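3.2 Recording protocol and workspace rules

The two collection sites, Stullville and Gillora, worked from the same written protocol, referred to below as the Farina rules. Earlier pilot recordings had shown that most rejected demonstrations failed for reasons set before the operator moved: a marker partly hidden, an object beyond comfortable reach, or a background that changed between takes. The rules therefore deal mainly with the state of the workspace at the start of a recording and say little about how the task itself should be carried out.

Rule 1 concerns the background. Windows, doorways and walkways behind the table must be screened with a plain, dark, non-reflective material fixed along its upper edge. Lettering or signs may remain on the screen provided they are not moved within a session. Folds in the material are allowed. A fixed pattern of folds gave no measurable change in tracking error, whereas a screen that moved in the draught from the ventilation did.

Rule 2 concerns the fingers of the hand-held gripper. Both fiducial markers must be readable at full opening and at full closure, and are checked in both positions before each session. A marker with a lifted corner is replaced and the opening width is calibrated again. Soft pads are changed in pairs.
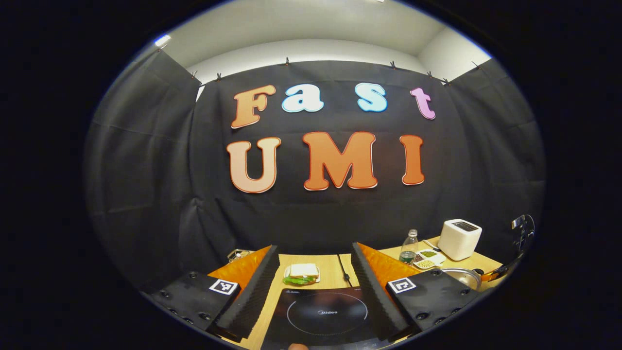 Rule 3 concerns heat sources and electrical appliances. No heating appliance may be switched on until the operator has confirmed that the gripper pads are clear of it, and cables must be routed so that the tool does not cross them during the task. Food used as a task object is treated as non-edible from the moment it enters the workspace. It is thrown away at the end of the session.

Rule 4 concerns clutter. Objects that play no part in the task are permitted, and for kitchen tasks they are encouraged, but their positions must be varied between sessions and not within one. Transparent containers are to be closed. We considered a stricter rule that would have removed all such objects and decided against it — policies trained on bare tables in the pilot did poorly once ordinary kitchenware was introduced.

Compliance was assessed after recording using the Cevby checklist (Appendix B). Of 1,229 demonstrations submitted, 384 were drawn at random for review, and 96 of these were found to break at least one rule. Marker visibility was the most frequent cause, followed by background movement. Breaches of Rule 3 were rare but were handled separately: any such breach led to the whole session being withdrawn, whatever the quality of the remaining data.

Figure 4. Hand-held gripper at a table with kitchen items, dark fabric screen behind.

3.3 Reviewer agreement

Each sampled demonstration was scored by two reviewers working independently.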